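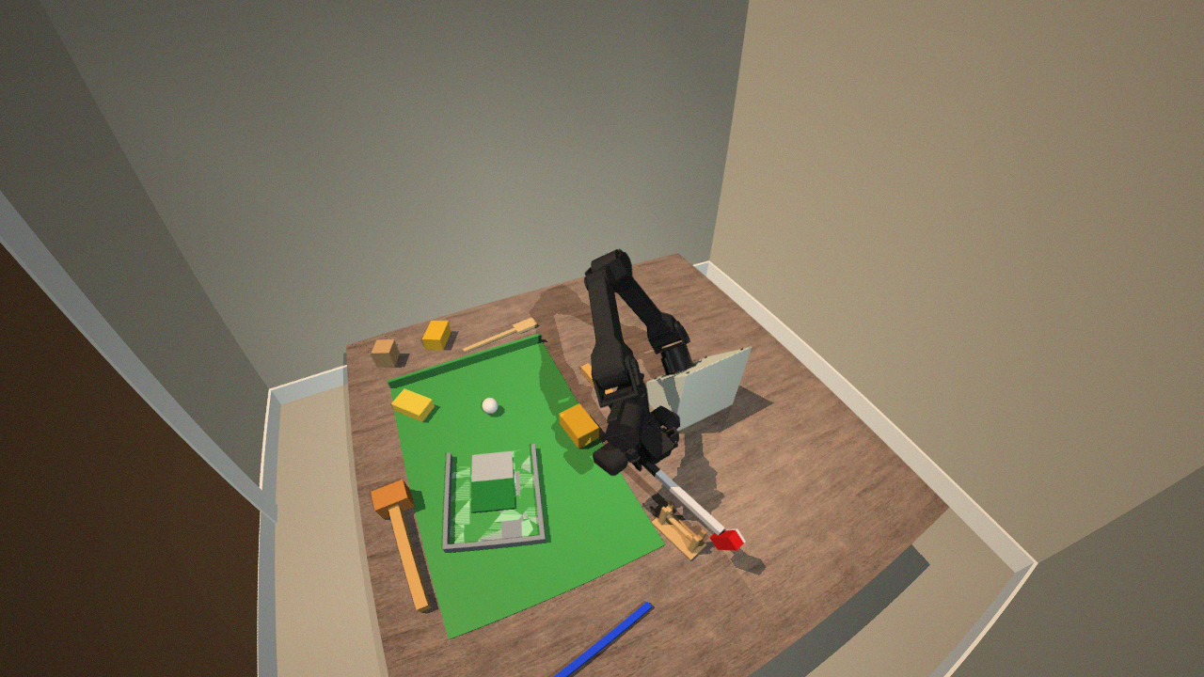 A wooden table with a green mat, blocks and sticks.

Montri Hemmin has been selling the four-day week to small firms for 7 years, and he is used to people like me. "You've got the face," he says, before I have sat down. "You think it's a con."

I don't, quite. I think it is a good idea that attracts bad evidence. Hemmin's favourite piece is a survey of 1,167 office workers who had moved to shorter hours, of whom more than 900 said they got as much done as before. I ask who checked. "They did," he says. "Who knows better than the person doing the job?" Their manager, possibly. Or the customer on hold.

He waves this off and talks about Drineck, a bookkeeping firm that dropped a day last February and kept its clients. What about Vorgate, which tried the same thing and went back to five days inside a few months? There is a pause. "Vorgate didn't cut any meetings. They squeezed the same week into less time and everyone was worn out. I told them it would happen."

So when it works it is the four-day week, and when it fails it is the firm? He laughs at that, to his credit. "All right. I walked into it."

He is better on the details. Phones, he says, are where most plans fall down, and he won't take on a firm until somebody has written out who answers them on the missing day. He dislikes long shifts dressed up as time off. "Ten hours at a desk is no gift. By 4pm you're reading the same email twice."

Pay is harder to pin down. At Yensuk, another client, staff kept their full wage but went without a rise. Isn't that a pay cut with a long weekend attached? "Some of them would say so," he says. "Most of them would still take it." Did anyone ask them? "It was discussed."

I ask how many days he works himself. He looks at his tea — it has been going cold for a while — and says that running your own business is different.

"Five," he says. "Sometimes a bit of Saturday."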